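The Good Tablecloth
By Dineo Coetzee
May

Print this story | E-mail to a friend

My aunt left me her flat in Urura, her debts to the butcher, and a parrot that had learned to cough. The butcher wanted 169. The parrot wanted my aunt.

"You could sell the flat," said Eino Koskela from downstairs, who had wanted to knock through his ceiling for years and saw no harm in asking during the funeral tea.

"I could," I said, and passed him the smallest sandwich.

He came back the next morning with an offer and a tape measure. The offer was insulting. He raised it by 100 when the parrot coughed, thinking it was me, clearing my throat like a woman of business. I said nothing. The parrot coughed again and he went up another 100.

"You drive a hard bargain," said Eino.

"It runs in the family."

By lunch he was sweating. My aunt had smoked for nearly 90 per cent of her waking life, and the bird had the whole range: the dry one, the doubtful one, and the long wet rattle she kept for doctors and clergymen. At the rattle Eino put down his tape measure and asked whether I was contagious.

I told him we should talk about it over supper. I wrote to my sister in Travetik that I was on the point of becoming rich, and she wrote back asking for the good tablecloth, the one with roses, which she said had been promised to her when she was six.

Supper was fish. Eino brought a bottle, and a written offer in a clean envelope. He sat, unfolded his napkin, and the parrot, which had been quiet since four o'clock, spoke up from behind the curtain in my aunt's own voice.

"Don't sell to that man," it said. "He'll have the ceiling down."

Eino finished his fish, I'll give him that. Then he put the envelope back in his jacket and asked what I would take for the bird.

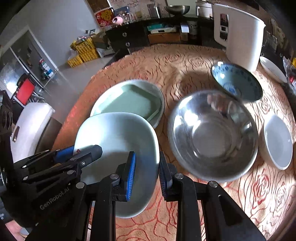
I said I would need to ask my sister, and gave him a second helping while he waited.

Contact us | Copyright Dineo Coetzee | Back to top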